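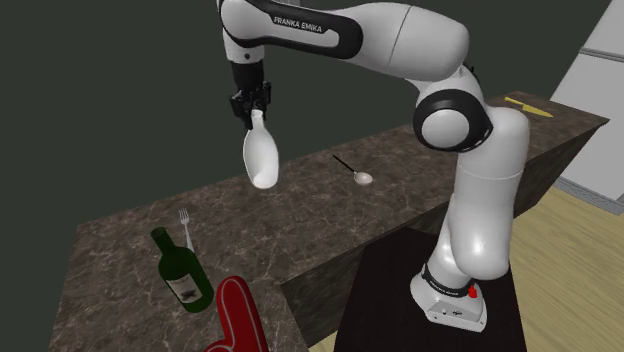 Embridge C27 Solid Surface Countertop Sheet

Product group: Countertops and work surfaces
Manufacturer: Clekwood
Data sheet revised March 19, 2024

The C27 is a cast acrylic and mineral sheet for kitchen counters, utility rooms, break rooms and light laboratory benches. Color and pattern run through the full thickness, so scratches can be sanded out and edges need no banding. Sheets are supplied with a factory matte finish on the face and a calibrated back.

Specifications

Thickness: 1/2 in.
Sheet width: 30 in.
Sheet length: 96 in. or 144 in.
Hardness: 59 Barcol
Finish: matte (standard), satin (to order)
Colors: Chalk, Oat, Slate, Gralville Gray
Minimum inside corner radius: 3/8 in.
Maximum unsupported overhang: 6 in.
Warranty: 10 years, residential; 5 years, commercial

Support and substrate

Cabinets must be level to within 1/8 in. over 10 ft. Use perimeter support strips and cross supports at 18 in. centers. Full plywood decking is not required and should not be used under cooktops, where it traps heat. Leave 1/8 in. at each wall for expansion. Fix with flexible silicone only. Do not drive screws into the sheet – use brass inserts set in adhesive where a mechanical fixing is needed.

Seams

Join with Petridis two-part adhesive in the matching color. One 50 ml cartridge covers 5 ft of seam. Keep seams at least 3 in. away from sink and cooktop cutouts. Clamp lightly; heavy pressure starves the joint. Sand after one hour at room temperature, longer in a cold shop.

Heat and chemicals

Use a trivet under pans and countertop ovens. Wipe up drain cleaner, paint stripper and acetone at once and rinse with water. Bleach diluted for household use has no lasting effect on the surface. Undiluted bleach left overnight may lighten Slate.

Care

Clean with dish soap and a damp cloth. Remove light scratches with a gray abrasive pad, working in circles over a wide area. For deeper marks, start at 220 grit and finish at 400.

Ordering

C27-96 – 96 in. sheet, stock item
C27-144 – 144 in. sheet, ships in May
C27-AD – adhesive cartridge, 50 ml
C27-SK – sample set, all four colors

Orders above 1,000 sq ft are cut from a single batch on request. Smaller orders may be filled from mixed batches; check labels before joining sheets.

Technical questions: Yara Matar, Surfaces Desk
Fabricator training and approval: Eamon Mulligan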